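2018/06/15
株式会社ディルツカ

# 双腕ロボットによる割れ物取り扱いの作業基準「ソルナード」第1版を公開

株式会社ディルツカ(以下、当社)は、卓上に設置した双腕ロボットで卵などの割れやすい品物を扱う際の作業基準「ソルナード」第1版を、本日公開しました。本文は日本語版と英語版があり、いずれも当社の窓口に申し込めば無償で入手できます。申込者の業種や、当社製品の使用の有無は問いません。

## 公開の背景

当社はクロジンビー事業所で、2本の腕を持つ卓上型ロボットを使った食品・軽量容器の取り扱い試験を続けてきました。試験の手順は長いあいだ担当者ごとの覚え書きに頼っており、指先の開き幅をいつ確認するか、机上に置いた品物をどの時点で作業対象とみなすか、割れたときに誰が停止操作をするかといった点が班によって異なっていました。同じ機種、同じ品物でも結果を比べられないことが多く、装置を別の班に引き継ぐたびに説明をやり直していました。

今年1月、各班の覚え書きを集めて突き合わせたところ、項目は重複を含めて79に上りました。相互に矛盾するものもあり、たとえば腕の待機位置について、ある班は「机の縁より外」、別の班は「対象物の真横」と定めていました。ソルナードはこれらを整理し、18条にまとめ直したものです。

## 適用範囲

対象となるのは、次の条件をすべて満たす作業です。

- 固定された作業面の上で、2本の腕が同じ品物または同じ容器に向かって動作する
- 指先が直接、品物に触れる
- 品物が通常の落下、圧迫または接触で割れる、へこむ、または漏れるおそれがある

吸着式の把持具を用いる作業、搬送用コンベヤー上で動いている品物の取り扱い、人と同時に同じ品物を持つ作業は第1版の対象に含みません。また、ソルナードは機械の安全に関する法令や公的規格に代わるものではありません。設置時のリスクアセスメント、非常停止装置の点検などは、それぞれの法令と規格に従って先に済ませておくことを前提としています。

## 主な内容

### 作業面(第1条~第4条)

作業面は無地で、つやの少ないものを推奨します。複数の板を継いで使う場合は、継ぎ目の段差を作業前に手で触れて確かめ、段差があれば継ぎ目の上に品物を仮置きしません。縁の摩耗や傷は使用を妨げませんが、位置を記録に残し、前回の記録と異なる場合は作業責任者に報告します。

作業面に置くものは、その作業で使う容器と品物だけとします。工具、布、筆記具は作業面の外に置きます。

### 容器と仮置き(第5条~第8条)

容器は作業のあいだ、向きを変えないことを原則とします。やむを得ず動かした場合は、両方の腕を待機位置に戻してから位置の登録をやり直します。

卵のように転がる品物を容器の外に仮置きするときは、品物どうしが触れないように置き、静止を目視で確認してから腕の動作を許可します。仮置きの数に上限は設けていませんが、指先が一方の品物に届くまでの経路に、もう一方の品物が入らないことを条件とします。確認の方法は目視でも、あらかじめ登録した経路との照合でも構いません。

空いている受け口は、卵を入れる前に必ず内側を見ます。殻の破片や異物が残っていれば、そこに品物を入れず、容器ごと交換します。

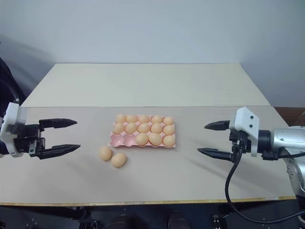 ### 指先と待機(第9条~第13条)

指先を品物に近づける前に、両腕の指を開いた状態で一度止めます。この停止は省略できません。止まっているあいだに、作業者は指先の欠け、付着物、ねじの緩みを確認します。欠けのある指先は、割れ物以外の作業でも使用しないでください。

2本の腕が容器の左右から向かい合う配置では、先に動く腕をあらかじめ決めておきます。先の腕が品物を置いて指を開き、容器の外側まで戻るまで、もう一方の腕は容器の上に入りません。両腕を同時に動かす必要がある作業については、低速で一通り動かして干渉がないことを確かめ、その記録を保管した場合に限って認めます。

把持力の上限値は、ソルナードでは数値で定めていません。品物の大きさや形にはばらつきがあり、一律の数値を置くと、大きい個体で強すぎ、小さい個体で弱すぎる設定になるためです。代わりに、その日に扱う品物の中から大きいものと小さいものを選び、両方で試してから値を決める手順を示しました。

### 配線(第14条、第15条)

腕の先端につながるケーブルは、腕が最も遠くまで伸びたときにも引っ張られない長さを確保します。余った分が輪になる場合は、その輪が品物や容器の上を通らないようにします。作業面の手前に垂れるケーブルについては、作業者の足元に届かない高さで留めるか、立ち入らない側に回します。

### 作業者と記録(第16条~第18条)

作業者は、停止操作ができる位置から離れないものとします。離れるときは、短時間でも腕の駆動を切ります。

品物が割れた場合は、両腕を止め、容器の内側、作業面、指先の順に確認します。液が指の機構部に入った可能性があれば、清掃と点検が終わるまで再開できません。割れなかった接触、たとえば指先が隣の品物に触れただけのものも、記録の対象とします。

記録には、日付、装置の番号、品物の種類、その日に決めた把持力、停止の有無と理由を書きます。様式は附属書に載せました。項目が同じであれば、各事業所の既存の様式を使っても差し支えありません。

## 事前の試用について

第1版の公開に先立ち、クロジンビー事業所では草案に沿って卵の移し替え作業を2,611回行い、条文の読みにくい箇所と、現場で守りにくい箇所を洗い出しました。この試用は条文を直すためのもので、ロボットの性能を評価する目的では実施していません。そのため、成功率などの数値は公表しません。

草案から大きく変わったのは第9条です。当初は指先の確認を始業時だけとしていましたが、作業の途中で付着物に気づいた例が続いたため、品物に近づける前の停止を毎回の手順に加えました。作業時間は延びます。試用した班からは、まとめて確認する方式に戻せないかという意見も出ており、第2版で改めて検討します。

第15条のケーブルの扱いについても意見が分かれました。固定具を増やすと点検のたびに外す手間がかかるという指摘があり、第1版では固定の方法を限定せず、満たすべき状態だけを定めています。

## 担当者のコメント

策定をまとめた当社作業基準室のブレア・プリングルは、次のように述べています。

「ソルナードに新しい技術は入っていません。現場ですでに行われていたことを、同じ言葉で書き直した文書です。草案の段階では条文がもっと長く、読んでもらえませんでした。作業の前に机の横で読み切れる量まで減らすことを優先しました。足りない部分は附属書に回しています。使ってみて合わない条文があれば、条番号を添えて知らせてください」

## 製品への対応

当社の双腕ロボット用制御ソフトウェア「ガン」は、次回の更新で第9条の停止と第18条の記録様式に対応します。更新は保守契約の有無にかかわらず提供します。ガンをお使いでない場合も、停止と記録は手動で行えます。ソルナードへの適合に当社製品は必要ありません。

なお、当社は適合の認証や審査を行いません。自社の作業がソルナードに沿っていると表示する場合は、版の番号と、適用しなかった条文があればその番号を併記してください。

## 配布と今後の予定

印刷版は1,000部を用意し、希望者に順次発送します。印刷版には、机の横に掲示できる1枚の点検表が付きます。電子版の内容は印刷版と同じです。

第2版では、吸着式の把持具と、容器を二つ以上並べる配置を適用範囲に加えることを検討しています。第1版への意見は、改訂作業が始まるまで随時受け付けます。寄せられた意見と当社の回答は、提出者の名前を伏せたうえで電子版の附属書に追記します。

## 本件に関する問い合わせ先

株式会社ディルツカ クロジンビー事業所
作業基準室 ソルナード担当
担当者:ブレア・プリングル

印刷版の申し込みには、送付先と希望部数、日本語版・英語版の別を記載してください。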